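Search this site Search Go

Robotics Lab Planning, Unit 4: Budgeting for a Gripper Station
Reading time: 9 min

Instructor: Čestmír Dvořáček
Notes revised January 12, 2021

Last unit covered how to write a purchase request. This one is about what goes in it. Most first drafts list the expensive item and leave out everything that has to be bought along with it.

1. Purchase price and station price

Take the Tedon hand-held gripper as the worked case. The quote is $898 for one unit. Dorin Matei priced the full station for the July order, with the mount, spare fingertips, cables, a table and a storage drive, and the total came to $1,996. A request for $898 would have been approved quickly and the gripper would have sat in its box until the next budget round.

Put the station price on the first line of the request. Put the unit price underneath it.

2. Consumables and wear

Fingertips wear out. Whitlock sells them in pairs at $39, and shipping is charged per order, so buy them together. Linkage fasteners loosen with use. Put one hour of inspection a week in the labor column, even if a student does it.

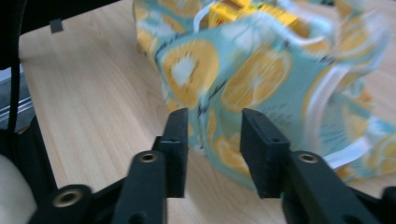 Test objects need their own budget line. Students tend to write "misc. household items" and leave the amount blank, and purchasing sends the form back. Soft goods are the hard part to plan. A fabric bag like the light-blue one with the fruit print, crumpled on the table with a yellow package inside, presents different folds and edges each time it is laid down, so it takes more trials than a box would. More trials means more operator hours, and those cost far more than the bag. We allow $20 per object set and work out the hours separately.

3. Lease or buy

Skundus leases comparable equipment by the term. Leasing makes sense if the project ends before the warranty does. Hưng Cao's rule is to add up the lease payments for the whole project, including the months when the station is idle, and compare that with the station price from section 1. Check who pays for damaged fingertips under the lease.

4. Lead times

Flarnus ships mounts from stock but makes adapter plates to order. Ask for the lead time in writing. Petrică Sima keeps the lab's file of past quotes, and you may use it for the assignment with the account numbers removed.

Assignment

Prepare a one-page station budget for a single gripper. Show unit price, station price, consumables for one year, test objects and operator hours. Attach at least one written quote. Hand it in to Yhon Arboleda before the next lab session.

Contact the lab office | Copyright 2021 | Back to top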